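Plundell Wrist Capture Kit
Sold by Norkard. For collecting demonstrations inside open desktop computers.

The Plundell kit records what a robot's wrist camera sees while an operator guides the gripper through a task. Each demonstration is saved as one recording, with the camera view and the arm and finger positions on a shared clock. It is meant for teams training a policy on repair and dismantling work, where the space is tight and parts sit at different depths.
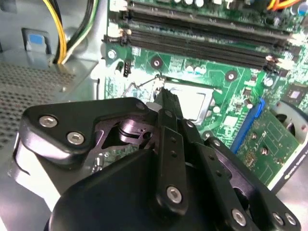 Wrist view, gripper over the board. Memory slots empty, graphics card fitted.

The camera sits close behind the fingers, so the gripper is often part of the view. We recommend keeping it that way — the policy needs to learn where its own fingers are in relation to the socket, slots and cables. Plates and links are joined with hex-socket screws and can be changed at the bench.

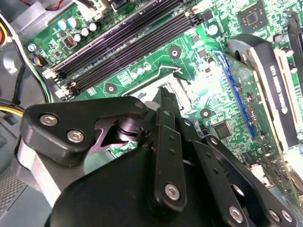

How many demonstrations do we need for one task?
Our starter set for a single task is 222 recordings. Plan on more if you work with several makes of computer.

Recordings are sorted in Brernine, the review software supplied with the kit. An operator can trim the start and end, mark a failed attempt and add a short text label. Failed attempts are kept in a separate folder and can be used later for training a checker.

Printed labels and bare metal can both throw glare back at the lens. Fix the exposure before a session and leave it alone until the session ends.

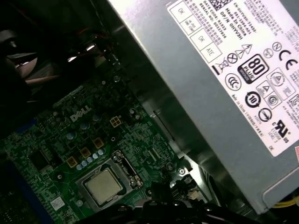
Kenneth Cairns wrote to us that he would sooner have varied lighting in his set than a fixed lamp, as his policy lost its way whenever the blinds were opened. He now moves the lamp between batches and leaves the exposure fixed.

Changing the position of the case between batches also helps. The Tanabe turntable (sold separately) has 33 stops and writes its position into each recording. 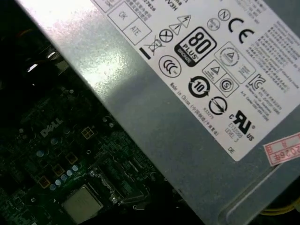 Wrist view with power supply label, processor and board.

In the box
Wrist camera and bracket
2 sets of finger links
4 m cable
Brernine licence for one workstation

Delivery is some two weeks from order. Spare finger links are held in stock.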